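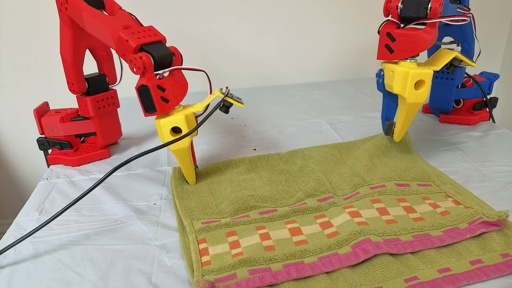 ## Folding and wear of terry towels

Household Textiles project, Trivness, 2025-12-03

### Aim

We wanted to find out which part of a bath towel gives the most trouble when it is folded and put away. Our question came from the linen room at Kevham, where the towels on the shelf never line up after a week of use.

### Materials

- Terry towels from two suppliers, Brotov and Falcão
- A kitchen scale
- A flat table with a cover
- A ruler and a notebook

The Brotov towel weighed 540 grams dry. The Falcão towel weighed 713 grams and was harder to fold in thirds. The scale was checked first with a 1000 gram weight.

### Method

Each towel was laid flat, smoothed by hand and folded in half, then in thirds. We repeated this 2 times per towel and measured how far the edges were off.

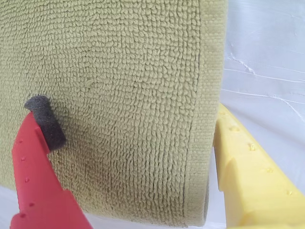 Edges turned out to matter more than we expected. The looped part of a towel grips itself and stays where it is put. The border doesn't. On the green towel it is a flat woven band with no loops, and a thin seam line separates it from the pile. We started using that line as a guide for the ruler. Small curls of loop or lint can also stand up from the surface, and we left those alone because pulling on a loop can make a longer one.

### Results

The heavier towel was further off on both folds. Folding toward the border gave a straighter stack than folding away from it.

### Still to do

Repeat the folds after ten washes and weigh both towels again.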